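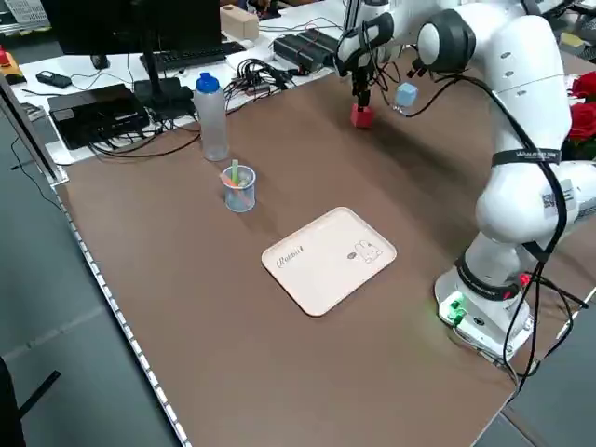

Red cube in the fingers, rabbit tray waiting.

Spent the morning giving our arm at Sturkura its May once-over and I love this job! Base bolts first, then every strap that keeps the cables tidy along the links.

2/ Yen-ting Fung reset the wrist zero, then we set the test going: 300 picks, same cube, same spot.

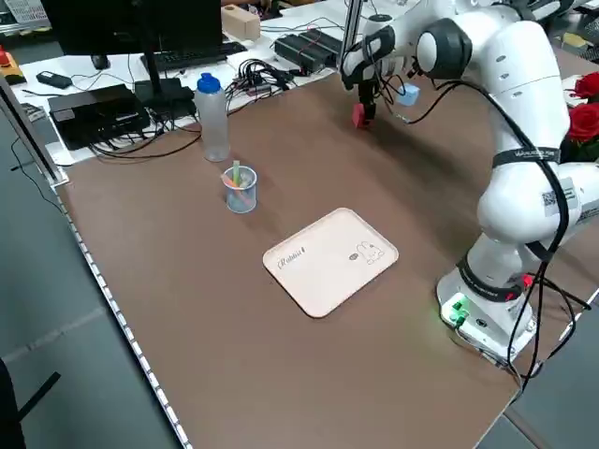 Fingers just above the cube, green lights on at the base.

3/ Next up, the spare cable set. Can't wait!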